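Griltix chores group – minutes, March, 11:30
Present: S. Seixas, G. Baird. Ratby people on the phone, bad line

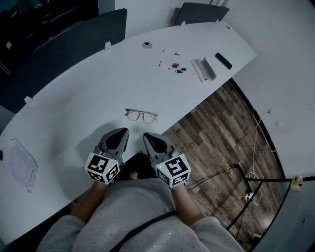 Q (Ratby): can a machine tidy a workbench yet, start to finish?
A (Salvador): Not unattended. Picks up most single things ok, small screws and thin wire still get left.

Eyeglasses – Gavin wants them kept on the task list. Thin frames, easy to bend. Salvador says grip force first, speed later. Agreed.

Small tools – screwdrivers fine if spread out, piles no good. Plirura trial log has 1209 tries, 106 drops. Gavin to sort drops by item.

Laundry folding – skipped, no time.

Magalhães shop floor – they want bin sorting by summer. Too soon? Salvador to call and aks what sizes.

Next one 30 min max. Gavin does minutes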